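Buscar en el sitio Escriba aquí su búsqueda Buscar

El peso de la sal

Levente Somogyi anotó la lectura de las 20 h: nivel del pozo, 171 centímetros bajo el brocal. La salina de Skeruvent llevaba desde febrero sin variar esa cifra.
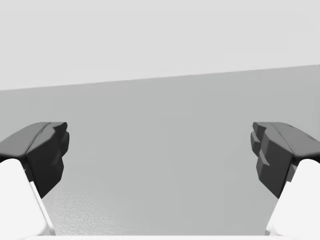
Revisó el procedimiento. La sonda se bajaba nueve veces; se descartaban los extremos y se promediaba el resto. El manual de MacKinnon no contemplaba un pozo inmóvil.

Abrió el registro anterior, asiento 3877. La letra era la suya. La fecha correspondía a un año en que él aún vivía en Wukero.
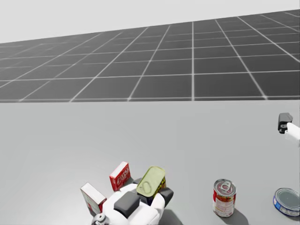 Mesa gris claro y suelo cuadriculado.

Comparó los trazos con una regla. La inclinación coincidía, también el error habitual en el siete. Redactó una nota para la oficina de Indel: «Instrumento conforme. Operador pendiente de verificación».
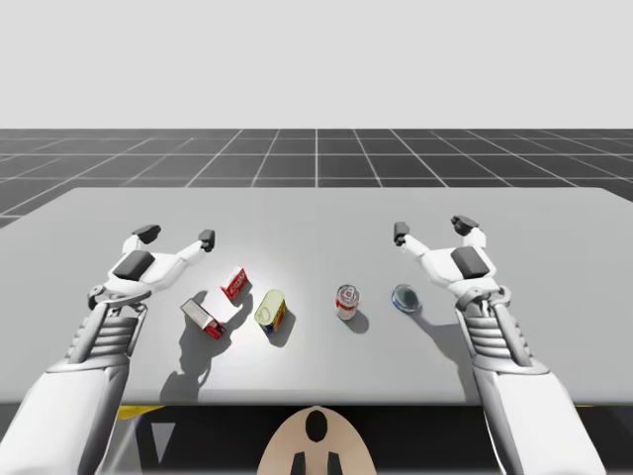
Después bajó la sonda otra vez. El cable se tensó a los 171 centímetros y, desde abajo, alguien tiró dos veces.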